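How do you teach a robot to pick up a key?

You might think you'd type in a big long list of orders. Some people do it that way, but I like the other way much better: you show it. I work with two robot arms at a place called Plondley, and most of my day is spent being a sort of teacher for a pupil with no ears. The arms live in a box with leafy wallpaper and a very posh marble floor, and all sorts of odds and ends go in there with them.
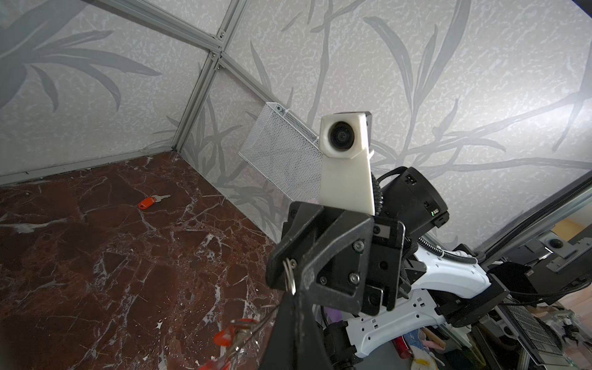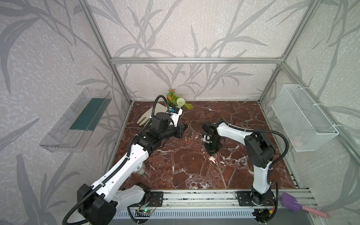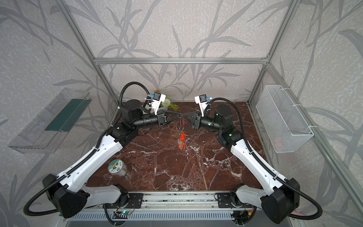 Fatemeh Golestani wrote to us after our last page: my son wants to know if the robot is really learning, or if you are just moving it about like a puppet. He is 9 and he thinks it's cheating!

Good question, and he's half right. At the start it IS a bit like a puppet. I hold a pair of controls, one for each hand, and when I move my left hand the left arm moves too. When I squeeze, the gripper closes (a gripper is a robot's hand, but with far fewer fingers than yours). It feels very odd to begin with. I dropped things all morning on my first go.

While I'm doing the job, the computer keeps a sort of diary. It saves what the cameras see and how each joint is bending, over and over, many times a second. There are little cameras up by the grippers, so the robot gets a close look at whatever it's reaching for, and there's another view of the whole box as well.

One go isn't enough, though. Think about learning to tie your shoelaces - I bet you didn't get it after watching once. So I do the same job again and again, and I move things a bit each time. If the key was always in the same spot, the robot might only learn to reach for that spot, and then it would grab at thin air when somebody shifted it.

My friend Sepehr has done 1741 goes so far. I've done rather fewer, and I had a biscuit in the middle.

After that comes the part the puppet question was really about. The computer works through all those diaries and looks for patterns: when the cameras see this, the arm usually does that. Then I put my controls down and let the robot have a try by itself. No strings! Sometimes it gets it wrong, and then I go back and show it some more.

You can try this at home with a friend. Ask them to shut their eyes, then gently guide their hand to pick up a spoon. Do it 10 times, moving the spoon a little each time. Now let them open their eyes and do it without you. Which was harder, being the teacher or being the robot?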